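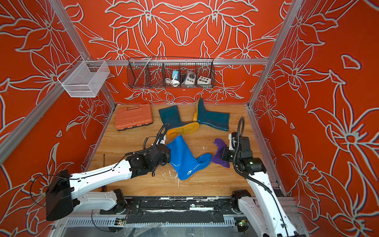
Dec 5, 2024
By the Plornberg Shared Spaces group

14 shares | 3 comments

4.2 What ends up on the floor

I went into this part of the study thinking floors would be boring. We'd asked people how they store things in small utility spaces (back porches, mudrooms, the odd converted closet), and nearly everyone wanted to talk about shelves and hooks. The floor hardly came up at all. Then I sat down with the November photos and the floor was where all the good stuff was!

We had 531 photos from 93 households, and I sorted every item by where it was resting. Small electrical bits went up high, in baskets or on ledges. Chargers, socket boxes, anything with a cable. Heavier things and outdoor things stayed low. Figure 3 is a nice compact case of the split: small electrical items in a wire basket on the back rail, a carrying case and a pair of teal rubber boots down on the board. There's a second, smaller basket off to the left with nothing in it, and I saw that again and again in the household set too - a good basket within easy reach, sitting empty.

Boots turned out to be my favourite category. I'd expected to find them in pairs, standing up, toes to the wall, and in 80 of the photos they were. In another 11 at least one boot was on its side. When I asked people about it they mostly shrugged and said tall rubber boots flop over (mine do as well, so I believe them). A few had bought the Justlow boot tray and then put recycling on it.

Carrying cases were a different story. People treat the lid as a shelf, so a case on the floor soon has gloves or a watering can on top of it, and after that it hardly gets opened. I coded these as "buried" in the first pass and then changed it to "topped", as buried sounded a bit harsh for one pair of gloves.

Colour came up more than I'd planned for. Several people told me they bought bright boots or a bright case so they could find them in a dim porch, and one household had gone all in and papered the walls too. I didn't have a code for wallpaper. I've left it in the notes for Section 6, along with the Hovance hook rails.

Figure 3. Low and high storage in one small space. Items on the floor board were coded "low"; items in the back basket were coded "high".

3 Comments

mudroom_mess: The bit about the boot tray is my house exactly. Ours has had a bag of potting soil on it for two years.

Dong Storage Blog: Did you split kids' boots from adult boots? We'd love to see that if you've got it.

tealwellies: Now I want that flower pattern for my back porch.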